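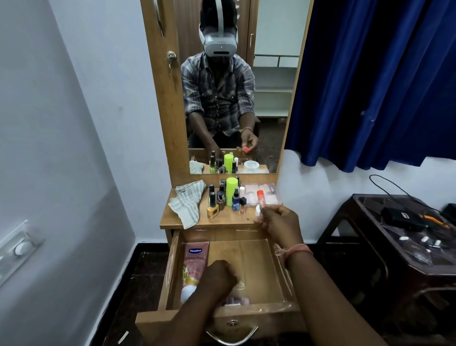

One hand in the dressing table drawer

If your home internet comes by satellite dish, like mine, a few small habits save a lot of grumbling. I keep the router up on a shelf, well away from the microwave.

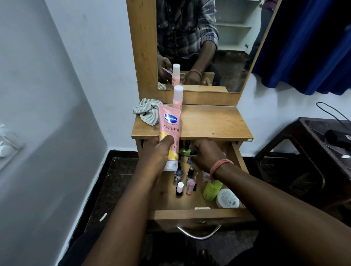 Dana Pruitt
Home Tips Writer

Check the dish's view of the sky every December — my trees had grown more than I thought! I run big downloads overnight, unplug the router for 2 minutes when it sulks, and write down my speeds (78 on a good day) before I call support.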